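Rustura Flower Food, Granular, Refill Tub

Cut flower food for vases, buckets and those little pots of stems you keep meaning to change the water on. Sold by the tub, scoop included.

I started selling this after using it at home for most of a year. I buy flowers nearly every week (grocery store bunches, mostly, plus whatever the dahlias by my back fence will give me in August) and I got tired of those tiny paper sachets. You get one per bunch, it's always the wrong amount for the vase, and if you split the bunch between two rooms you end up tearing it in half over the sink and guessing. A tub fixes all that. You scoop, you stir, you're done!

Rustura make it in two versions and I only carry the granular one. The liquid is perfectly good but the bottle leaked on me twice in shipping, and I'd sooner not mail that to anybody.

What you get

One resealable tub, enough for 23 quarts of vase water at the normal strength. One level scoop does one quart. The scoop clips inside the lid, so please look there before you write to tell me it's missing - I get that email a lot and I never mind it, but you'll get your flowers in water faster if you check first.

The granules are fine and pale and they dissolve in cool water in under a minute if you stir. Lukewarm is quicker. The water may look a little hazy to begin with and then it clears.

How I use it

Wash the vase properly. I mean with dish soap and a brush, all the way down, even if it looks clean. Fill it, add the food, stir, and then cut your stems at a slant and get them straight in. Pull off any leaves that would sit under the water line. I change the whole lot every third day and give the stems another little trim while I'm at it.

If you've laid a bunch on the table while you hunt for a vase, cut the ends again before they go in the water. Even a short wait lets them start to seal up.

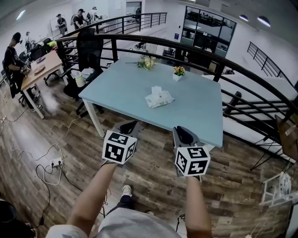
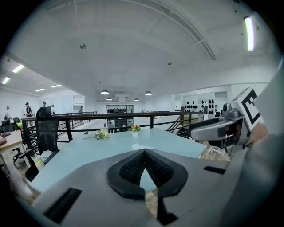

Can I use it on potted plants too?

Please keep it for cut stems. It has sugar in it, which a cut flower can use and a potted plant can't, and in soil it mainly feeds mold and fungus gnats. For anything with roots, I'd point you to the Granitholm pellets on my houseplant page.

Which flowers like it

Roses, carnations, mums, alstroemeria, lisianthus, snapdragons and stock all do really well on it. Dahlias are dahlias and will drop when they feel like it, but I do get an extra day or two out of mine. Tulips will keep growing in the vase whatever you do, and I give them a half scoop because they don't seem to want more. Daffodils I put in plain water by themselves for a few hours first, as the sap is hard on other flowers, and then they can join the rest. Don't recut them after that or you're back to the start.

Hydrangeas drink so much that you'll need to top up daily. Mix the top-up water at the same strength, otherwise you're just thinning out what's in there.

A word on metal vases - the food is slightly acidic and it can mark bare galvanized or brass containers. Put a jam jar inside and nobody will see it. Glass, glazed pottery and plastic are all fine.

Sizes and storage

The standard tub is the one on this page. There's a bigger Macaraeg catering pail for people doing weddings, which makes 1000 quarts, and I can order it in if you ask me by Monday. It's heavy, so shipping is quoted separately.

Keep the lid tight and the tub somewhere dry. Under the sink sounds sensible and is the worst place in my house for it, the granules clump up in there like old brown sugar. If yours do clump you can break them up with a fork and carry on using them. Keep it up high away from kids and pets.

Shipping and returns

Orders placed before noon go out the same day. Unopened tubs can come back within a month, and if yours turns up cracked just send me a quick note and I'll mail another.

Goes well with: Fletudora stem snips, 8 inch bottle brush, frosted bud vase.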